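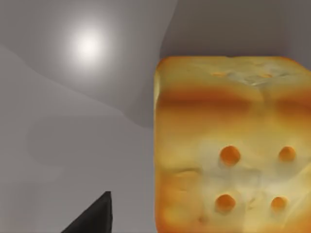
Wrist view, simulator. Bread cube with the four-pip face to the camera, finger at lower left.

Notebook, Cellar bench
October 2019

Continuing from the September pages. The question for this week is the same one as before: can the Stovano arm put away the things that are left on a kitchen table after breakfast, without a person standing next to it? We do it in the simulator first, then on the real table.

The bread cube is now in the object set. I asked for it because all our earlier objects were too clean. A plain cube with one colour is easy, the detector finds the edges and the rest is arithmetic. The bread one has a browned and blotchy surface, it has rounded edges, and the pips are orange on a crust which is itself partly orange. On the front face they can be read well enough. On the top face, from this low angle, I see two spots and both are weak. The detector did not report them at all. I have written this down as a miss, although I am not sure that I would find them myself if I did not know where to look.

Runs with this object so far: 113. I started with 796 in the plan for the whole set, but the plan was made before we had the soft objects and I think it must be changed. Each soft object needs more attempts than a hard one. I will propose a new number when I have the results for the sponge.

What I learned from the first runs:

The approach is good when the cube is in the middle of the wrist view. When it is far to the right, so that the right edge is outside the view, the estimate of the width is wrong. The planner takes the visible part for the whole object and closes the fingers in the wrong place. I changed the rule: if an edge is not visible, the arm must go back and look again before it goes down. This costs time, but I prefer a slow arm to one that pushes the breakfast on the floor.

The lamp in the simulated room is a second problem. It makes a strong gradient on the grey wall and the segmentation sometimes draws a border there, where there is only a change of light. I tried the background filter from Shboul and it helps with the wall. It also removes a little of the pale top of the cube, so I have set it to 2 and will not go higher.

Grip force. In the simulator the cube is rigid, whatever it looks like. It will accept any force that I give. A real loaf will not, and I must not forget this when I report the success rate to the others. For the report I would like two separate columns, one for "picked up" and one for "picked up and still good to eat". At present we can fill only the first.

To compare with a person: my colleague clears the real table while she is speaking on the telephone. She does not look at the bread at all, she takes it together with the knife and the jam. I looked through our logs and there is no run in which the arm takes two things at once, and we have not even written a task for it. Our arm does one object, goes home, looks, does the next object. For a shop floor with boxes of equal size this is perhaps acceptable. The people in Gistetitz want it for sorting of returned trays, and there I believe we could show something useful this winter. For a kitchen I would say no, not yet. Wiping the crumbs we have not started.

Storage: the log of this object is in folder 635. Please do not rename it, the script has the path written inside (my fault, I will correct it).

To do:
- add a second light position, lower and from the right
- repeat the top face test with the camera tilted more downwards
- ask if the fingers can be made in a lighter colour, the present ones are nearly black and the depth sensor on the real arm does not like it
- buy bread, unsliced, for the real table. Two days old is better than fresh, it keeps its form
- sponge object: the texture file is still missing

Question to whoever reads this: does somebody still have the old calibration sheet for the wrist camera? I have only the copy with coffee on it, and the third line I cannot read.

Tomorrow the light test first, before I change anything in the planner.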